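Two-Arm Bench: Questions About the Dropped Battery Fault

Updated September 10, 2026

I've had enough messages about the battery fault on my two-arm bench that I'm putting the answers in one spot. If you run the Zirkex control software with any kind of small gripper, most of this should carry over. If you have a different setup, skip down to the safety parts anyway!

What went wrong, in one paragraph?

The left gripper would close on an AA battery, lift it, and let go partway through the move. No error, no beep, nothing in the log that looked like trouble. The arm then carried on to the drop-off point with nothing in its fingers, opened up very politely, and went back for the next one. It did this 79 times over a run of 3000 cycles before I noticed the pattern, and I'm a little embarrassed by how long I blamed the batteries.

Was it the batteries?

Nope. I tried shiny wrappers, matte wrappers, old ones, new ones. Shiny wrappers did slip a bit sooner, so they weren't helping, but they all slipped in the end.

So what was it?

A cable. The wrist cable on the left arm had worked its way out of its clip, and when the wrist rotated past a certain point the loop pulled tight and tugged on the connector at the gripper motor. The motor lost power for a blink, the fingers relaxed, and the power came back before the software thought to check. I only caught it by turning the wrist slowly by hand with the power off and watching the connector lean over.

How do I check mine for the same thing?

Power off first, please. Then turn the wrist all the way one way and all the way back, and keep your eyes on the connector the whole time. If it tilts even slightly, the cable is too short or routed wrong. Do both arms while you're at it — I only did the left one the first time and had to come back.

What does the bench look like?

People ask this a lot, mostly to compare cable routing. Two arms, a marble-patterned top, black posts at the back, and a wrist camera for close work.

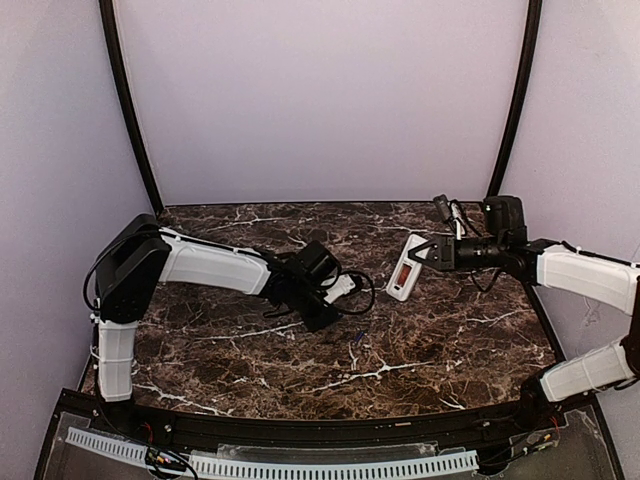
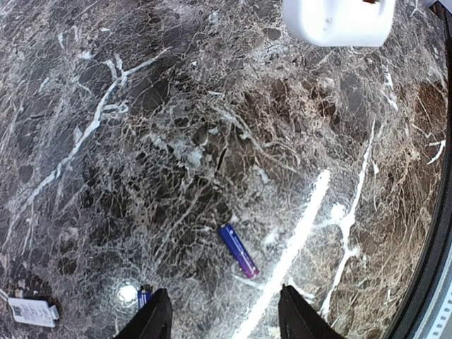

Can I just turn up the grip force?

I tried that, and please don't. If the motor has no power, a higher force setting does nothing for you, and the rest of the time you're squeezing a battery harder than you need to. A dented cell can short inside and get hot. I went back to the stock setting the same afternoon and I've left it alone.

Is a dropped battery dangerous?

One drop from a low height usually isn't a big deal, but I look over every one before it goes back in the bin. Anything with a torn wrapper, a dent or a leak goes in a separate tub for recycling. I also keep loose screws and bits of wire off the top, so a rolling cell can't end up touching metal at both ends. And if a battery feels warm, stop the run. Don't finish the batch first.

Can I reach in and grab one while the arms are paused?

No! Paused isn't off. Mine woke up once in April with my hand still over the table, and it was slow enough that I only got a bump, but I hit the stop button every single time now. That goes for cable fixes too.

What was the actual fix?

A longer cable, a new clip, and a small settings change so the software compares finger position before and after each move. If the fingers have closed further than they should, it stops and waits for me. The Multutora forum had a thread on that last trick, and the folks at the Briltcombe maker space let me borrow their crimping tool for the cable.

Has it come back?

Not so far. I'm 2175 cycles in with 3 stops, and all 3 were batteries picked up too close to one end. That's a grasp problem and I'm still poking at it. The Ertürk finger pads are next on my list to try — they're softer than what I have now, and I'll add a question here once I've put some hours on them.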